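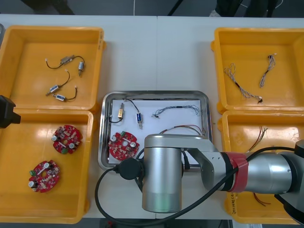
Small solenoids with black leads, sorted into a yellow bin.

October, 7:40 pm
Posted by zodside_476

Does anyone know if the Cirkbridge reserve unit is keeping its old trucks? I heard two are going to the museum in Zunitz and the rest get scrapped.

mapleaxle
Two to the museum is right. The rest go to the depot at Boonchu for parts – nothing gets scrapped before spring.

hullnumber255
I don't think so. Boonchu stopped taking wheeled vehicles. They only do trailers now.

mapleaxle
They took one of ours in August.

tarpandrope
Either way the unit needs them for the parade. Nearly 100 people march and the older members ride.

hullnumber255
They can ride in the new ones.

zodside_476
The new ones have no bench seats in back. I'll ask at the armory and post what they say.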